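Unit 7: Small Presses, Chapbooks and Mail Distribution

Reading for this unit: course packet, pages 16 to 37. Bring your marked copy to section.

Last unit covered trade publishers and how a book reaches a chain store. This unit looks at the small press, meaning a publisher that puts out a handful of titles a year, usually with one to three people doing all the work. The packet uses two presses as cases, Brouwer and Hastetti, and one mail distributor, Jurnska.

Terms to know

Chapbook: a short book, most often poetry, folded and stapled or sewn through the spine. Page counts run in multiples of four, as each folded sheet gives four pages.

Print run: the number of copies made at one time. A small press will often do a first run and wait to see how it sells before ordering a second.

Consignment: the store takes copies and pays only for what it sells. Unsold copies go back to the press.

Distro: short for distributor. A distro buys or takes on consignment from many presses and sells by catalog, by mail or at a table.

Colophon: the note, usually on the last page, that says who printed the book, what typeface and paper were used, and how many copies exist.

Case 1: Brouwer

Brouwer started in Grasosberg as a poetry press and did its own printing on a used offset machine. The packet reprints the first catalog, which is a single folded sheet. Look at how the prices are set. The chapbooks are priced so that a reader could mail cash, with postage included. That choice kept bookkeeping simple, but it also meant the press lost money each time postal rates went up – and it did not raise its prices for the first seven titles.

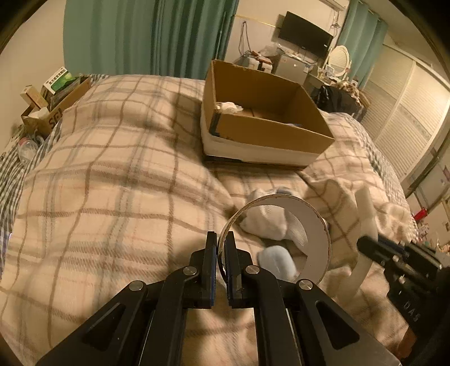 The press later moved to consignment with bookstores. Sales went up, and so did returns. Copies came back with bent corners and price stickers, and many could not be sold again. By the end of its run Brouwer had printed 3,246 copies across all titles. Keep that figure in mind when you compare it with the trade numbers from Unit 6.

Case 2: Hastetti

Hastetti published short fiction and never owned a press. It paid a commercial printer and spent its own time on editing and mail. The editor's letters in the packet show how much of the work was correspondence: answering submissions, chasing stores for payment, and trading ads with other publishers. Ad trades cost nothing but page space, and most of Hastetti's subscribers came in that way.

Jurnska and the mail catalog

Jurnska carried both presses. Its catalog had a short review for every title, written by whoever packed the orders. Read the sample pages and note that some reviews are lukewarm. A reader who trusted the catalog would order titles from presses they had never heard of, so a frank review of one book helped sell the others.

Jurnska took 37 percent of the cover price. Compare this with the store discounts in the Unit 6 table and work out what each press kept per copy after printing and postage.

For section

Write one page on the question below. Typed, double spaced.

Brouwer controlled its printing and Hastetti did not. How did this affect what each press chose to publish? Use at least two items from the packet – catalogs, letters or colophons all count.

Drafts of the final project proposal are due at the end of February. If your project depends on seeing original copies, check the library's special collections hours first. The reading room closes at 4:00 p.m. and does not lend.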